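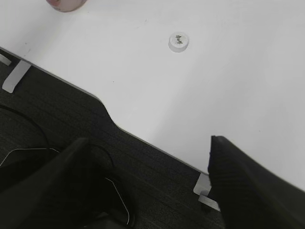

Page last changed: May 6, 2019

About Lallari

Lallari is a small school for people who want to learn packing and table work. It was started by Jummai Ugwu in a rented room, with 2 tables and very few tools. Today we have 60 places in each course, and the next course opens in January.

We teach with ordinary things from the shop: bottles, caps, small containers. A student learns first how to hold a bottle with its cap and label in good order, and how to put it down without noise.

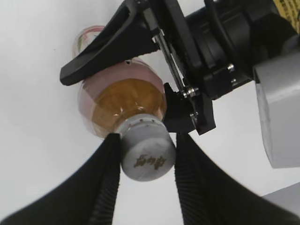 Our full course has 328 hours. The first part is in the Clekine room, the second in the Alemayehu room, which is bigger and has a better light. The price is 2,530 dollars, and it can be paid in parts.

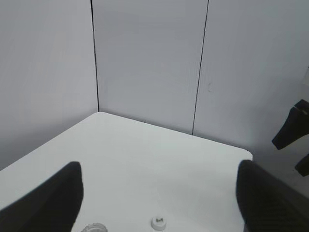
We like white tables with plain walls near them, so that the eyes stay on the work. At the end of each lesson the students put all things back and wipe the surface from corner to corner.
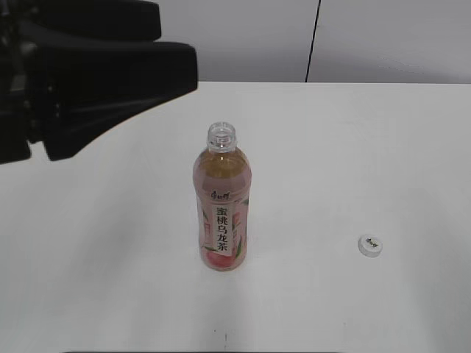

Our workbook, Priltero, is given to each student on the first day. You are welcome to visit us before you decide. Please write to the office and ask for Jummai.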